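Adhesives and Joining, Handout 4
Hot glue guns: laying out, gluing, putting away
Course lead: Genowefa Czarnecka. Bench sessions: Danish Janjua.

Read this before the bench session in Ballow workshop. Bring it with you, along with the Motach practice cards from Handout 3. The practice cards do not need to be cut out yet.

1. What is in a glue gun

A hot glue gun is a heater with a nozzle at one end and a hole for the glue stick at the other. The trigger pushes the stick forward into the heated part, and melted glue leaves through the nozzle. There is no pump and no reservoir. When the stick gets short, you feed the next one in behind it and keep going.

Most corded guns have a bent wire stand that folds down near the front. Use it. A gun laid flat on its side leaks glue back toward the body, and the glue sets there.

Terms used in the rest of the course:
Open time: how long the glue stays workable after it leaves the nozzle.
Set time: how long the parts must be held before you can let go.
Stringing: thin threads of glue pulled out when the nozzle is lifted away.

2. Laying out the bench

Each bench gets one shallow tray. Guns and cords go in the tray whenever they are unplugged and cool. Sticks are kept in the drawer marked Plidura, sorted by diameter. Check the diameter against the gun before loading. A thin stick in a wide gun slips, and a thick one jams.

Keep the plug where you can see it. Do not let a cord hang over the front of the bench.
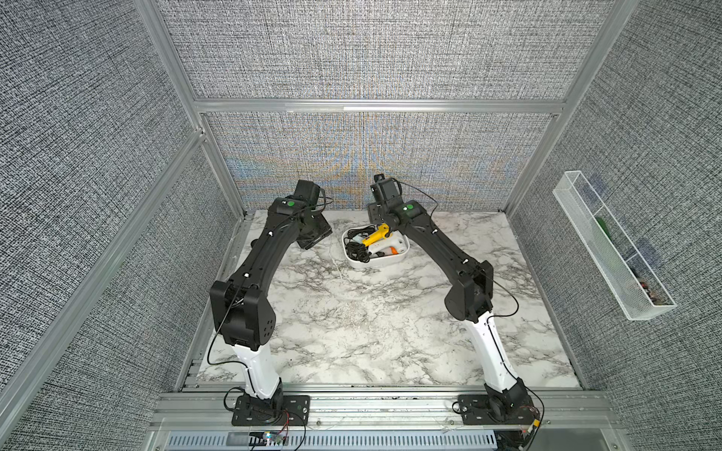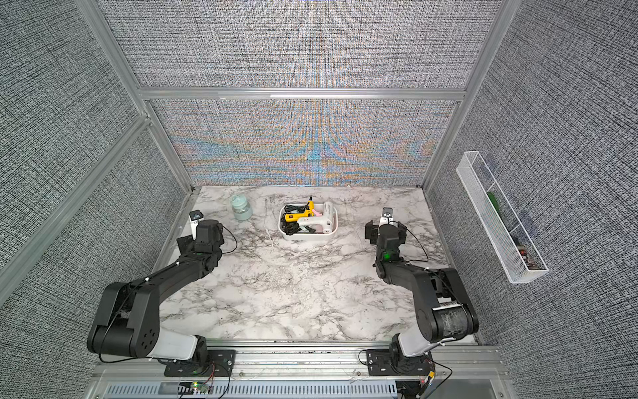

Yellow gun and white gun in the tray, cords beside them. 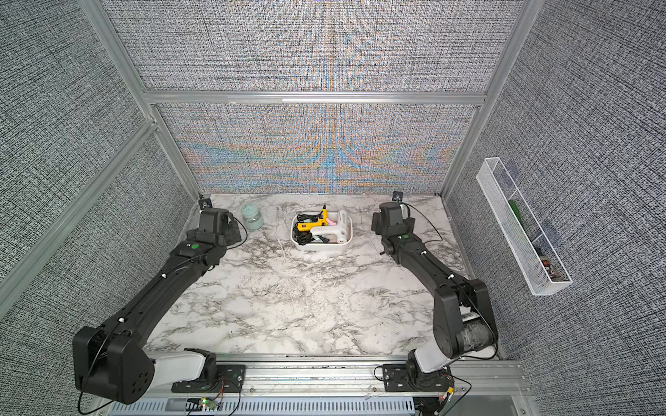
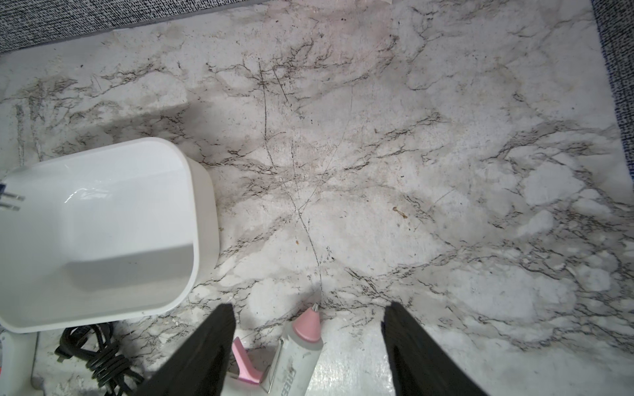 Can I pull the leftover stick out the back of the gun when I am finished?
Leave it in. The front end of the stick is fused to the glue in the heated part, and pulling it backward can drag soft glue into the feed mechanism. The next person pushes it through with a new stick. If you need to change to a different glue, run the old stick out through the nozzle onto scrap card.

3. Gluing

Plug in and wait until the glue flows with light pressure on the trigger. If you have to squeeze hard, the gun is not ready.

Do a dry fit first. Once the glue is down you have only a short open time, and it is shorter on metal, stone or glass, which draw heat out of the glue. Wood and card are more forgiving.

Run a bead on one surface only. Press the parts together and hold still until set. To limit stringing, release the trigger, wait a moment, then wipe the nozzle tip against the work with a small sideways turn as you lift. Threads that do form should be left until cold and then picked off by hand.

If glue gets on your skin, put the area under cool running water at once and tell Danish. Do not try to peel it while it is hot.

4. Putting away

Unplug at the wall by the plug, not by the cord. Stand the gun on its wire with scrap card under the nozzle and leave it until the nozzle and body are cool. Then coil the cord in loose loops. Do not wind it tightly around the body, which strains the cord where it enters the handle. Coil each cord separately.

Wipe the bench and check it for glue threads, which are easy to miss on a light surface.

For next time

Finish the 8 lap joints on the Mirani sheet and label each one with the surface material and the hold time you used. Bring the failed ones too.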